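August. By the Fludumance workshop desk

We use cookies to remember your reading preferences. Accept or manage settings.

Threaded plastic joints deserve a better reputation than they have. Among people who fit pipe for a living, the screwed plastic connection is treated as a temporary measure, to be replaced with a solvent weld at the first opportunity. I think this is wrong for most light-duty work, and the reasons are mechanical.

A solvent weld is permanent. The two parts become one part, and any error in angle or depth goes into the assembly for good. A threaded neck with a proper collar can be backed off and reseated. In a low-pressure drain or a dosing line, where the fluid exerts very little force on the joint, the extra strength of the weld is never used. What does get used, repeatedly, is access.

The usual objection is cross-threading. Plastic threads are soft, and a cap started at a slight tilt will cut its own path through the ridges. I accept this. But cross-threading is an assembly error, and assembly errors respond to support. A long pipe handled by its free end is a lever. Hold it low, near the socket, with the receiving part flat on the bench, and most of the tilt goes away.
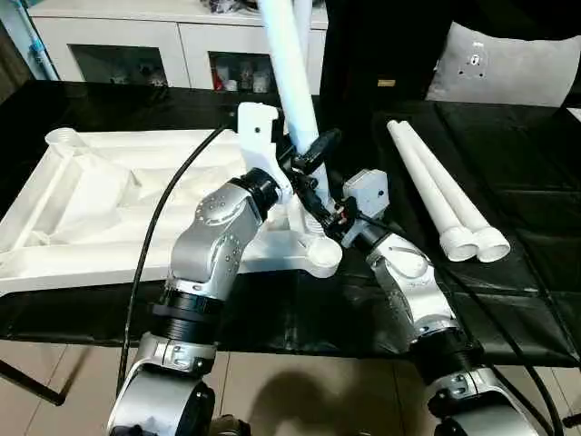 Should thread tape be used on a plastic screw cap?
Only where the thread itself is meant to seal. If the cap has a liner or washer, tape adds thickness in the wrong place and can stop the cap from seating.

The second objection is cost. A molded part with sockets, ribs and a threaded outlet needs a more complicated tool than plain pipe and a pot of cement. For a short run that settles the matter. For a run of 1000 it doesn't, and the comparison should include the parts thrown away. In the Saltcombe trial we ordered 1003 welded assemblies and scrapped 138 of them for misalignment alone. Every one of those could have been corrected by hand if the joint had come apart.

The Biketcombe layout went the other way, with screwed joints throughout. Fitting took longer per unit. Rework was around 2 minutes each, and the part went back into stock.
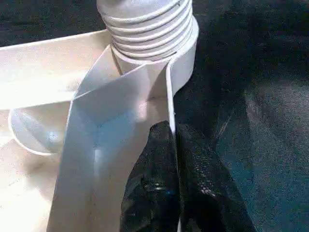
I would still ask for changes. Coarse threads should be the default on anything handled with gloves, and fine threads kept for metal. Collars should be wide enough to give the cap a definite stop, so that the fitter feels the end of travel and doesn't keep turning. Suppliers should print the tightening torque on the drawing. Ma does this already, in the title block, and it takes up one line.

Welded joints should stay in pressure service and in anything buried. For the rest, specify the thread and put the welding cement back on the shelf.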